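Speaker notes, wallpaper talk, Flusville evening session
last edited 28/12/2019

Start before the late people sit down. Clicker in right hand, water NOT on the laptop side.

Opening. Ask who has changed their desktop background this year. Then who is still on the one that came with the machine. Wait for the laugh, don't fill the gap.

So: I run a small wallpaper archive called Skaveo. Free downloads, no login. 519 wallpapers up at the moment. I sort them, tag them, resize them, throw a lot of them out. Tonight is about the throwing out and the resizing, mostly.

SLIDE 2, ratios
Quick one. 4:3, 16:9, 16:10, and the ultrawides. Half the complaints I get by email are ratio complaints. "It looks squashed." It is squashed, they picked Stretch. Show the settings box. Fill crops, Fit leaves bars, Stretch ruins it, Tile is for people who remember Tile.
Say: crop it yourself before you set it, takes a minute, and you get to choose what goes.
Skip phones. If someone asks about phones, say phones are a different talk.

SLIDE 3, file size
Big file does not mean good picture. Seen a file blown up from a thumbnail, massive on disk, mush on the screen. Do the zoom demo, go to 100 percent, look at the edges of things. Branches, railings, hair. If the edges have little halos round them somebody sharpened it to death.
JPG is fine. PNG for flat color and drawings. Don't get pulled into the format argument, there is always one guy.
Save from the original every time. Not from the saved copy of the saved copy. (Laaksonen folder, the before and after pair, the lake one. Check it opens on their machine!!)

SLIDE 4, categories and tags
This is the part I care about so slow down here.
When I took the archive over from the old Molholm site there were 33 categories. Cars, Music, Black, Vintage, Nature, Nature 2. Yes Nature 2. A saxophone on a car hood could be in four of them and was, as four separate files with four names.
What I do now
- one category per picture, the thing you'd shout if you saw it
- color goes in tags
- mood stays out, "relaxing" is useless, everyone tags everything relaxing
- year only if it's somebody's dated work
Tell the sunset story. Short version. First search anyone did on the new site was "sunset no people" and I had no way to answer it. Now there is a "no people" tag, most used tag I have.

SLIDE 5, icons
The one everybody forgets. You put icons on top of it. Beautiful busy photo of a market, can't find your trash can. Show the market one with the icons on, then off.
Rule I use: left third calm, whatever happens on the right is its own business. On a Mac flip it, icons pile up on the right by default.
Also text labels. White labels on pale sky, gone. The little shadow the system adds helps some but not enuogh.
Try it for a day before you decide. A picture you love at 9 in the morning can be exhausting by four.

SLIDE 6, credit and permission
Don't rush even if running over. Ask first. Link back. Keep the email where they said yes. If they say take it down, take it down that day, no debate. I lost a whole folder in August because I couldn't show where any of it came from, my own fault, deserved it.
"Found on Google" is not a source. Say it twice.

SLIDE 7, plain ones
Ok so the least popular section on the site and my favorite. Grays, near whites, soft shade with hardly anything going on. Icons readable, eyes rest, second monitor doesn't shout at you. Get 1000 downloads on a sports car and a tenth of that on a gray. Dont care, keeping them.
One problem, banding. Smooth gradient plus heavy compression gives you stripes. Fix is to add a tiny bit of noise before saving. Do it on the blue sample, toggle twice so the back row sees.

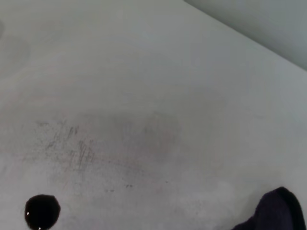
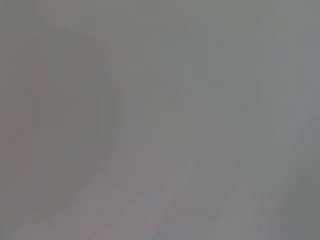 Pale and gray, soft shading in both

Questions. Repeat each one into the mic, the room eats sound. If no questions, ask what's on their screen at work, that always gets somebody going.
Site address on the handout, handouts by the door. Get the adapter back off the projector before leaving, left it there last time.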